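Week 3 handout – Serving baked goods: plate, cloth, table
Instructor: Vlasta Zeman
Reading: Jozefína Rusnák, Setting for One, chapter 2 (bring it, we will argue with it)

The trade literature says that presentation raises what a customer will pay for a pastry. Maybe so. The Bindora sales booklet gives a test with 317 customers and a very confident bar chart, and does not say what the second group was served or on what. Read it as you would read any booklet printed by people who sell plates.

Rusnák is more careful, but she also leans on words like "inviting" and "calm" that nobody could check. Her main claim is that a single pastry needs empty space around it. Compare a croissant alone on a light gray plate with the same croissant in a full basket. The first may look more expensive. It may also look like the last one left. She does not take up the second possibility, and I would like one of you to.

Terms for this week

Rim: the raised outer edge of a plate. A shallow rim keeps most flakes in. It will not hold syrup.
Well: the flat part inside the rim.
Margin: bare tabletop left showing at the sides of a mat or cloth.
Quilting: stitching that holds layers together in a pattern. Diamonds are common. Sellers say it protects the table, and some of it does, but look for a stated heat limit before you believe them.

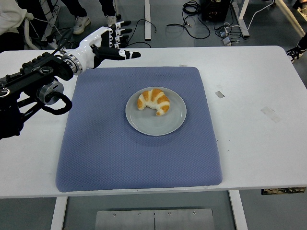
Does a pastry have to sit in the center of the plate?
There is no rule that it must. Off center works well with a curved shape such as a croissant, and it leaves room for a knife or a spoonful of jam. The center is a habit carried over from layer cakes.

On padded mats, my own view is lukewarm. They quiet the plate and they hide scratches in a tabletop. They also collect crumbs in every seam, and a thick one can let a light plate tip when somebody presses down with a fork. Rusnák calls them "forgiving" (p. 41). Ask her who does the washing.

Color: the Matoušek catalog recommends cool mats under golden crusts for contrast. Plausible, though the same catalog recommended brown two years ago.

For next class
Set one pastry two ways on the same table. Change one thing only – plate, mat or position – and write half a page on what changed. "It looked nicer" will be handed back. Pastry from home or from Eketti downstairs, either is fine.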